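제14조 2항

점검표는 100점 만점이었고, 스쿠네버 사는 100점을 받았다. 나는 그 숫자를 믿지 않았다. 만점짜리 현장을 본 적이 없어서가 아니다. 만점은 너무 자주 봤다.

"어디가 마음에 안 드십니까?"

괄티에로 소렌티노가 물었다. 그룬두라 지침의 초안을 쓴 사람이고, 이 회사의 점검표를 채운 사람이기도 했다. 자기가 낸 문제를 자기가 풀고 자기가 채점한 셈인데, 본인은 그게 이상하다고 생각하지 않는 눈치였다.

"14조요."

"14조는 제일 잘 쓴 조항인데요."

나는 소리 내어 읽었다. 제14조 1항, 두 대의 팔이 한 작업면을 쓸 때에는 서로의 작업 영역을 존중한다. 2항, 한쪽이 물체에 접촉하고 있는 동안 다른 쪽은 적절한 거리를 유지한다.

"존중한다는 게 무슨 뜻입니까?"

"존중한다는 뜻이죠."

"기계가요?"

소렌티노는 안경을 벗어 셔츠 자락으로 닦았다. 대답할 생각이 없을 때 하는 동작이라는 걸 나는 오전에 이미 배웠다. 옆자리의 트루브비 담당 기사가 모니터를 우리 쪽으로 돌려 주었다. 트루브비는 이 회사가 쓰는 기록 프로그램인데, 팔이 움직이는 동안 손목 카메라 화면을 저장하고 그 옆에 초록색 글씨로 판정을 붙인다. 판정은 '준수' 아니면 '위반'이고, 내가 받아 본 기록에 '위반'은 없었다.

"아무 데서나 멈춰 보세요." 내가 말했다.

기사가 스페이스 바를 눌렀다.

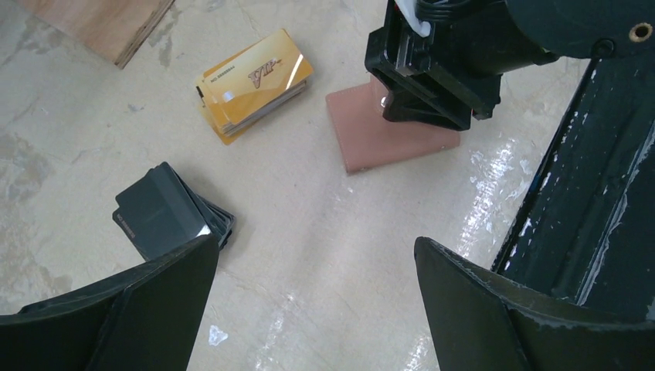

손목 카메라 정지 화면. 금색 카드와 검은색 카드, 갈색 패드 위에 닿아 있는 상대편 그리퍼.

"카드 정리 작업입니다." 소렌티노가 말했다. "금색은 VIP용이고요."

"그건 카드에 쓰여 있네요. 제가 묻는 건 이쪽입니다."

나는 오른쪽의 검은 팔을 손가락으로 짚었다. 페인트가 여기저기 벗겨지고 긁힌 자국이 하얗게 나 있었다.

"이 흠집들은 어디서 생겼습니까?"

"오래 쓰면 생깁니다."

"뭘 하면서 오래 쓰면요?"

"그냥, 쓰면서요."

"보수 기록은요?"

"흠집은 점검표 항목이 아닙니다." 그는 조금 자랑스럽게 덧붙였다. "넣자는 의견도 있었는데 제가 뺐습니다. 외관은 안전과 무관하다는 게 제 입장이라서요."

외관은 안전과 무관할지도 모른다. 흠집이 부딪쳐서 난 것인지, 옮기다 긁힌 것인지, 처음부터 그런 중고품을 들여온 것인지 화면만 보고는 나도 모른다. 문제는 그도 모른다는 것이고, 모르는 채로 칸마다 점수를 다 주었다는 것이다.

"그럼 2항으로 가죠. 저쪽 그리퍼가 패드에 닿아 있습니다. 이쪽은 적절한 거리입니까?"

"준수라고 나오잖습니까."

"프로그램이 뭘 재서 준수라고 합니까?"

이번에는 기사가 대답했다. 젊은 사람이었고, 거짓말을 할 만큼 오래 다니지는 않은 것 같았다.

"안 잽니다. 정지 신호가 안 들어오면 준수로 찍혀요."

"정지 신호는 누가 넣죠?"

"저희가요. 버튼으로."

"버튼을 누르면 기록이 어떻게 됩니까?"

"그 회차는 작업 실패로 분류돼서 점검 대상에서 빠집니다."

소렌티노가 다시 안경을 벗었다.

나는 펜 뚜껑을 열고 14조 옆 칸에 적었다. 거리의 정의 없음. 측정 없음. 위반이 생기면 표본에서 제외됨. 쓰고 보니 세 줄이 다 같은 얘기 같아서 첫 줄만 남기고 지울까 하다가 그냥 두었다.

"세케레스에서는 문제없이 통과됐습니다." 그가 말했다. "똑같은 조항으로요."

"거기 점검표는 누가 채웠습니까?"

그는 대답하지 않았다. 이번엔 안경도 만지지 않았다.

"숫자를 하나 넣으세요." 내가 말했다. "몇 센티미터든 좋습니다. 틀린 숫자라도 넣어 놓으면 누가 틀렸다고 말할 수는 있으니까요."

"숫자를 넣으면 현장이 불편해합니다. 작업마다 사정이 다르고, 카드 옮기는 일하고 상자 쌓는 일이 같을 수가 없고요."

"그럼 작업마다 따로 넣으시고요."

"그러면 조항이 길어집니다."

기사가 웃음을 참느라 기침을 했다. 소렌티노는 수첩을 꺼내 무언가를 적었는데, 내 쪽에서 보이는 글자는 '적절한'뿐이었다. 그는 그 위에 줄을 긋고 한참 생각하더니 옆에 '충분한'이라고 고쳐 썼다.

나는 기사에게 계속 재생해 달라고 했다. 오후 네 시였고, 봐야 할 기록이 아직 많았다.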